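Ticket 196: Play kitchen set, Kokkinos
Status: open
Jun 28, 2025

The set is in use on the white table, but the parts list from Pesus does not agree with what I have here. Please check line 17, "oval tray, gray".
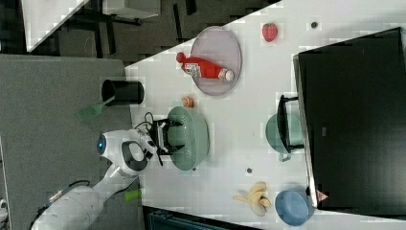 Ketchup bottle lying on the oval tray, strawberry beside it.

I searched the list for the orange slice also and did not find it. The green colander is listed under "bowls", so I lost some time with it. The banana is correct.
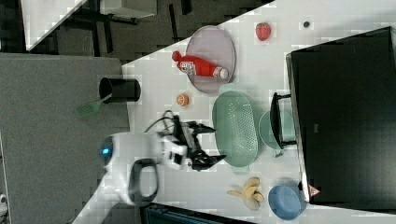
Requested from support
1. Send the corrected list.
2. Confirm if the ketchup bottle can be ordered alone.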